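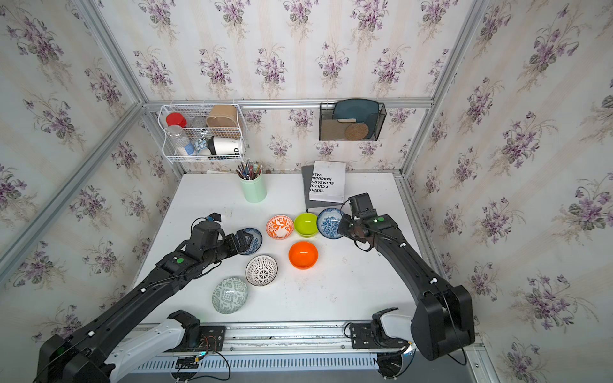
Mismatched bowls: a gallery for doubters

Every spring the homeware pages tell us to throw out the matching set and "curate" a shelf of odd bowls. I have been suspicious of this for years. Odd bowls are what you get when you break the even ones, and I can't see why anyone should pay extra for the effect. But Ronja Wikström has been trying to convert me since February, and she lent me a box of hers on condition that I put them out together and wrote down what I thought. Captions are mine. So are the grudges.

Updated June 6, 2026

The whole lot together
Mixed, and meant to be. Flowers, leaves, black geometry, and then plain orange and plain lime in case you were getting comfortable. Ronja says the plain ones "rest the eye". My eye has had more restful afternoons.

Orange and white, with leaves
The Akell shop calls this sort of thing "heritage floral", a phrase that could cover anything from a museum plate to a shower curtain. I like the bowl better than I like the phrase. The orange is warm and there is enough white left to stop it shouting. Looks wrong with tomato soup. Looks very good with rice.

Lime green
No pattern, no apology. I expected to hate it. It is the one I would pick up first in a dark cupboard, and I suppose that counts for something at six in the morning. Whether I want to eat porridge out of it is another matter.

Blue and white floral
The safe one. Everybody's aunt owned something close to it, and it would sit next to almost anything without a fight. If the mismatched look has a secret, I suspect it is that people buy several blue and white bowls and then add one daring thing at the end. That is a set with a guest.

Small blue and white
For olives, or salt, or the keys you told yourself you would hang up. I am doubtful about small bowls in general. They multiply. You buy one for dips and within the year they have a shelf of their own and you still serve the dip from the tub.

Glossy orange
Ronja's favourite, and we argued over it. Her case is that a solid colour ties the patterned ones together. Mine is that it ties together the ones with orange in them and leaves the others to fend for themselves. Put it beside the lime green and you have a packet of boiled sweets. She thinks this is a point in its favour.

White with a black geometric pattern
Supposed to be the modern one. I'd have said it was the odd one out, except that in a group like this there has to be an in before there can be an out. I will admit that black does a useful job among all those colours, and I looked at it more often than the rest. Grudging pass.

Pale green and white
Lying on its side, which gives the pattern a better chance than it gets in a stack. Pale green is the colour I trust least in shops, where it always seems to be described as sage, whatever it is. No herb names here, please. It is pale green and rather pretty.

Against the violets
The wallpaper is cream, with pale stripes and bunches of purple violets, and I had assumed it would finish the bowls off. Pattern on pattern is the advice I distrust most. It goes better than I'd have bet. The violets are small change next to a lime green bowl and they keep to themselves. I would still paint the wall if it were mine to paint.

Pens, books, other people's styling
Once you have decided your bowls are a display, everything near them gets recruited. The mint-green pen holder passes for a cousin of the bowls, though it is only full of pens and pencils. Next to it are a grey hardcover and a white paperback lying flat, and I've seen that very arrangement sold as an idea: two books, laid down, "to add height". They add the height of two books. Read them.

The wire basket
White, hung from a rail on the wall. Somebody will tell you to keep bowls in one of these. I wouldn't, unless they are light and you are calm. Napkins, yes. Garlic, yes.

On the white table
I'll give the magazines this much: if you are going to own loud bowls, own a quiet table. The same group on Ronja's own oilcloth (cherries, gingham, more cherries) made my teeth hurt.

What the shops say

The Skirkness catalogue offers a "collected over time" bundle, which arrives all at once in a single box. I have read that sentence out to people and it has never failed. You can't pick the patterns, either, so your lifetime of careful collecting is done by whoever packs the order.

Değirmenci, to be fair, sells singles and lets you turn them over and look underneath. I spent too long in there and came out with nothing, then went back and came out with one. It doesn't go with anything, so I am told it goes with everything.

Wotamberg has a page boasting of 1,000 combinations. I don't doubt the arithmetic. I doubt that anybody has laid them all out, and I would like to see the face of the person who got to the end.

A few things I would check before joining in

Do they stack? Bowls of different shapes often don't, and a cupboard that held a dozen plain ones may hold about half as many interesting ones. Take one of your own along and try it inside the one you're buying. Shops don't mind as much as you'd think.

Do they hold the same amount? This matters more than pattern if you have children. A floral bowl with slightly more pudding in it than a geometric bowl is a legal dispute.

Do you like each of them alone? Most days you will be using one, on your own, with toast crumbs round it.

Verdict, for now

Ronja wants the box back by the weekend. I have asked to keep 3 of them a bit longer, the black and white one, the pale green and the lime, and she was insufferable on the phone. I maintain that this proves nothing about mismatched bowls as a movement. I also notice that the matching ones in my own cupboard are all grey, and I'm not able to remember choosing them.

Next gallery: mugs with writing on. I am not hopeful.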